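Predville > Pimside building > Minutes

Shared Table & Fruit, meeting notes
9/3/21, by Apinya Prasertsri

Started late, projector again, gave up on it.

Fruit order. Staying with Clandis through January. Apples fine, lemons fine, bananas go brown too fast so dropped. Budget stays at 2000 for the term, no objections.

Bowl. Agreed the red-pink one stays on the long wood table, left end. Fruit goes back in it after use, not left on the planks.
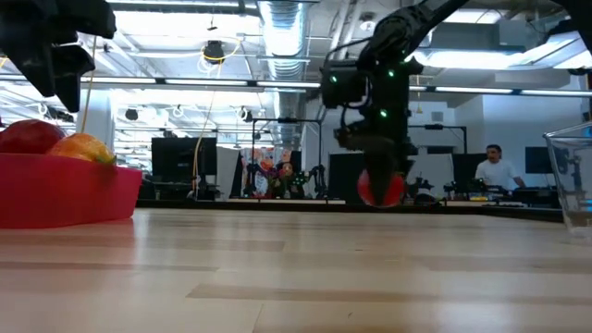 Ongart asked if the bowl was big enough, said a delivery of 40 pieces won't go in anything that shallow and the rest ends up on the windowsill. Fair point. Overflow to go in the crate by the sink, lid off.

Table. Oil it once a term, no spray cleaner pls. Juice wiped up same day. Two people needed for the oiling, sign up sheet on teh door.

Lemons. Order whole and firm, stem end on if possible, they keep longer.
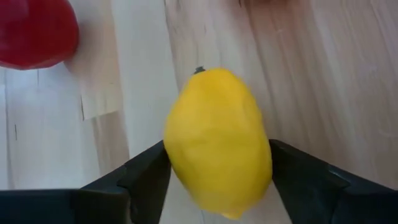

Soft ones out first, for tea or the compost. Cut halves go in the fridge with a date on, max 2 days. Roughly 12 wasted last term, too many.

AOB: glasses, put them back after washing. Compost bin lid still missing, Apinya to chase.

Next meeting TBC, same room.

Recent minutes
Kitchen shelf labels
Fridge clear-out
Chairs and lockers
Clandis delivery times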